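Camiseta básica Bakilana de manga corta, color rosa

Por Obadia Lema

Precio pagado: 349 pesos
Comprada en: Wekville, tienda en línea
Uso: 27 lavados desde agosto

Compré esta camiseta para tener algo sencillo que sirviera para la casa y para salir a hacer mandados. Venía de usar durante años las Polivport, que son más baratas pero se tuercen de los costados a los pocos meses. La Bakilana cuesta bastante más y quería saber si la diferencia se notaba en el uso diario.

Color y tela

El rosa es intenso, tirando a salmón, y cambia mucho con la luz. Junto a la ventana se ve pálido, casi lila en algunas partes; en los dobleces y por dentro parece mucho más oscuro. Si alguien busca un rosa pastel parejo, conviene que lo vea en persona antes de pedirlo. En la ficha de la tienda se ve más apagado.

La tela es lisa y delgada. No transparenta con ropa interior clara, con oscura sí un poco. Se siente suave desde el primer día y después de los lavados sigue casi igual. No le han salido bolitas, salvo unas cuantas debajo del brazo derecho, donde me roza la correa de la bolsa.

Costuras

Es lo que más me convenció. Hay un dobladillo ancho con dos hileras de pespunte paralelas, una más gruesa y con más relieve que la otra. En mis camisetas anteriores lo primero que fallaba era justo eso: se soltaba un hilo y en dos semanas colgaba todo el borde. 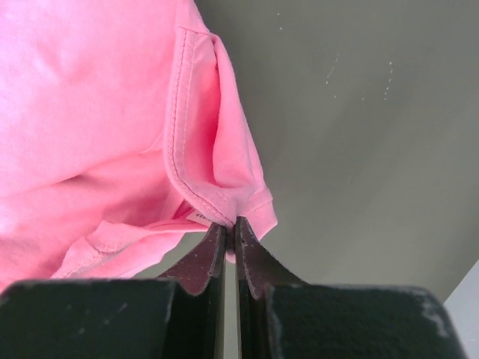

Hasta ahora no he tenido que cortar ningún hilo suelto. El cuello tampoco se ha abierto, y eso que me la quito jalando de ahí, mala costumbre que no pienso corregir.

Lo que sí hay que vigilar es el borde inferior. Si se cuelga de abajo con pinzas queda ondulado y luego cuesta emparejarlo. Yo la cuelgo ahora de los hombros, en gancho, y sale mejor.

Lavado y secado

La lavo en agua fría con el resto de la ropa de color. Soltó algo de tinte la primera vez (un calcetín blanco quedó rosado) y después ya no. Seca rápido: colgada en la mañana, a mediodía se puede guardar. En secadora la metí solo tres veces, a temperatura baja, y perdió como un dedo de largo. De ancho no cambió.

Doblado

Se arruga con facilidad. No son arrugas duras, se van con la mano si la prenda se extiende en una superficie plana antes de doblarla, pero si se queda hecha bola en la canasta hay que plancharla. Para doblarla la pongo bien abierta, aliso desde el cuello hacia el dobladillo y luego acomodo las mangas. La manga corta ayuda, porque cabe en un solo doblez hacia adentro.

La etiqueta de cuidados es blanca y pequeña y está por la zona del cuello. No me pica. A mi hermana, que usa la misma, sí le molestó y terminó por quitársela.

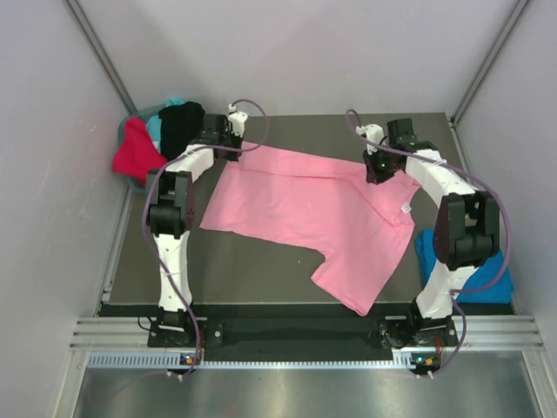 Comparación con otras

La Polivport es más gruesa y se arruga menos, pero el cuello se le vence pronto. También probé una Ferkuda de algodón, más fresca, con mangas tan anchas que parecía de otra talla. La Bakilana queda en medio: cae bien de hombros y no aprieta en el brazo. Pedí mi talla de siempre y le atiné.

Una desventaja frente a las otras dos es que, por ser tan delgada, se resbala en la pila. Si la doblo en tercios y la guardo acostada, las de arriba se desacomodan cada vez que saco una. Guardada de pie, en cajón, se mantiene mejor. 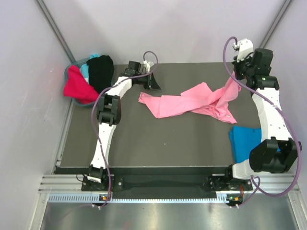
Para viaje prefiero enrollarla. Ocupa poco y las marcas que le quedan son más suaves que las del doblado normal, aunque igual necesita un rato colgada antes de ponérsela.

Calificación

Tela: 4 de 5
Costuras: 5 de 5
Color: 3 de 5, por la diferencia con la ficha
Facilidad para doblar y guardar: 3 de 5

La volvería a comprar, en azul marino si la reponen. A precio completo no me llevaría más de dos.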